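Paper folding (craft)

Paper folding is the shaping of a sheet by creasing, usually without cutting or glue. It is widely credited with calming nerves, sharpening memory and teaching geometry. The evidence for most of this is thin.
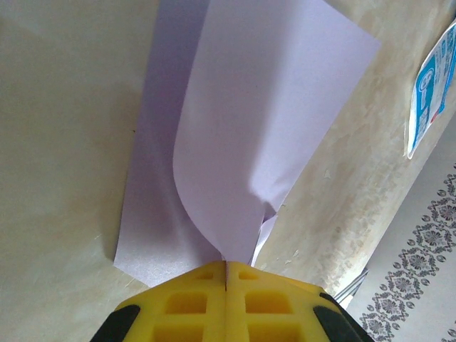
Claims about special paper deserve similar caution. Fulvio Cirillo's handbook insists on sheets sold for the purpose, but plain colored paper takes a crease well enough for simple models. A hard, flat table matters more.

The "Rorotura fold," said to be 300 years old, has no known source before a pamphlet by Latifa Badawi, who gave none. [citation needed]
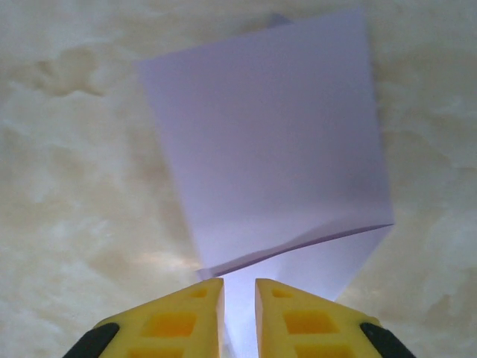

Maintained by: Jema Paper Crafts Club

A diagonal crease is often taught first. Whether it is easier for beginners is disputed; Vinh Châu tried it with 40 pupils and kept no records.

Last edited 2024-02-10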